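Oiling wooden chopsticks and spoons: worth it?

berrada_kitchen
Mine have gone grey and rough at the tips. I wash them by hand. Do people oil them, or just buy new? A set from Toseo is 375 here with postage, so I'd like to keep these going.

Harnon70
Food-grade mineral oil, left overnight, wiped off in the morning. Twice a year is plenty. Sand the tips first with fine paper.

pell_mell
Wouldn't sand anything with a printed pattern. It takes the print off and you end up with bare patches. I don't oil either. Dry them properly and they last.

Harnon70
I said the tips. The print is normally further up.

Bouchra Metwally
Depends on the set. Some are lacquered all over and oil just sits on top and goes sticky. Plain ones take it well. I do mine in March with the chopping boards. What matters more is how you store them. A closed drawer made ours smell musty, so now they stand in a pot on the table, plain and patterned together.
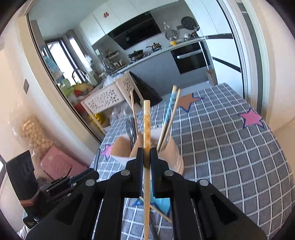 sornov101
Re: storing upright
Check the bottom of the pot. If there are no drain holes the water collects and the ends go black. I lost a whole set that way.

berrada_kitchen
No holes in mine. I'll dry them flat on a towel first, then try oil on one plain pair and leave the printed ones alone.

pell_mell
Sensible. Don't use olive oil, it goes off.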